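Kenden Line Service Records

Arrivals, departures and cancellations on the Kenden commuter rail line, in one table. The line runs between Toprak and Divetti with stops at Ploltari and Kenden. Maintained by Efua Mahama. Last updated June 2022.

What is in it

The main file, services.csv, has 892 rows. Each row is one scheduled train. Trains added on the day to cover a cancellation get a row of their own, with "extra" in the type column.

Columns:
service_id: text, unique
type: scheduled or extra
origin, destination: station names as printed in the public timetable
sched_dep, actual_dep: local time, 24-hour clock
sched_arr, actual_arr: same
cars: number of cars in the train
status: ran, short, cancelled
reason: free text, often blank
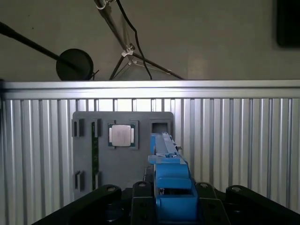
A train counts as short if it ended its trip before the last station on its schedule. In that case actual_arr is the time at the station where it stopped, and the station name goes in the reason column.

Known problems

Times at Ploltari are rounded to the minute. The other stations report seconds.

The reason column was typed by hand at different desks. "Door fault," "doors" and "dr flt" all mean the same thing. We left them as they were.

Rows from December use the old timetable, so do not match them to the current one by service_id. More than 100 rows have no value for cars.

Loading the file

1. Unzip the archive. It has 3 files: services.csv, stations.csv and notes.txt.
2. Read services.csv as UTF-8 with every column set to text. Some service_id values start with a zero.
3. Join to stations.csv on the station name if you need distances or platform numbers.
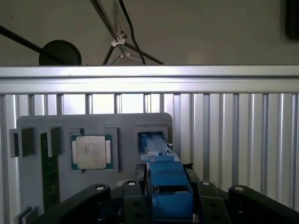

4. Drop rows marked "extra" before working out a cancellation rate, or the total will be too high.

Changes

Version 6 fixes arrival times past midnight, which used to carry the wrong date. Column names are the same as in version 5.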